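Le linge de mai, en photos

Voilà, la grande lessive de printemps est faite et j'ai enfin pris le temps de mettre un peu d'images ici ! Chez nous, tout se plie sur le lit, jamais sur une table – question de dos, et aussi parce que la chambre a la meilleure lumière vers 11 heures. Il y avait presque 30 pièces à trier, alors j'ai commencé par les couleurs foncées, qui prennent toutes les peluches si on les laisse traîner. 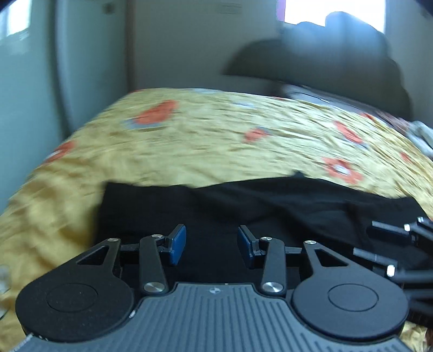

Du tissu noir sur le drap jaune à fleurs.

Ce drap, je l'ai acheté chez Plalik il y a des années et je ne m'en lasse pas (il a survécu à deux déménagements, quand même). Le noir, je le lave à 30 degrés, à l'envers, avec la lessive liquide de chez Farkas, et je le plie en trois dans la longueur avant de le rouler. Ça tient bien mieux dans les tiroirs !

La prochaine fois, je m'attaque aux housses de couette – si quelqu'un a une bonne méthode pour les draps-housses, je prends, les miens finissent toujours en boule au fond de l'armoire.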